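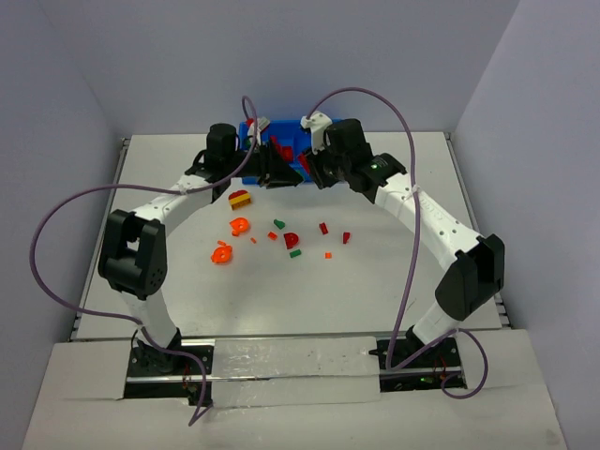 Mehwish Sethi
Box office manager and occasional blogger

So we finally closed the fall run at the Pappas, and I have slept for most of two days. Hello again!

For anyone new, the Pappas is our little performing arts center (184 seats, one elevator, a lobby that smells permanently of popcorn even though we stopped selling it). I started there tearing tickets and somehow ended up running the box office, and October was my 16th month in the job. It was also by far the busiest.

The big news is that Janaína Rocha is staying on as our music programmer. I'm so happy about this I could cry. She was only meant to cover three months, and then she booked Tinalier, the string quartet that plays half the set in the dark, and people were calling me from two counties away asking for returns. I had a waiting list taped to the side of my monitor. One woman called every morning at ten and got her pair in the end, row F, and brought me a lemon cake.

We sold 2766 tickets across the run. Last fall we had a good number of comps in there, so I'm not going to compare the two (my boss might, and she can do her own math).

It wasn't all smooth. The Firkard piece started late because the dancers' floor came with the wrong tape, and I spent twenty minutes in the lobby telling people it would be five. Sorry, if you were one of them. I also put the wrong start time on the matinee reminder email, and I'm still getting replies to that one.

Next up is the winter brochure. Janaína wants a children's choir and a brass band on the same bill, and I've asked her very nicely where the tubas are going to sit. She says she's thinking about it. Spring dates should be up soon, and members get first pick as usual, so check your email (the right time this time, I promise).

Filed under: Backstage, Box Office Diary
3 comments

© 2024 Mehwish Sethi | Contact | Back to top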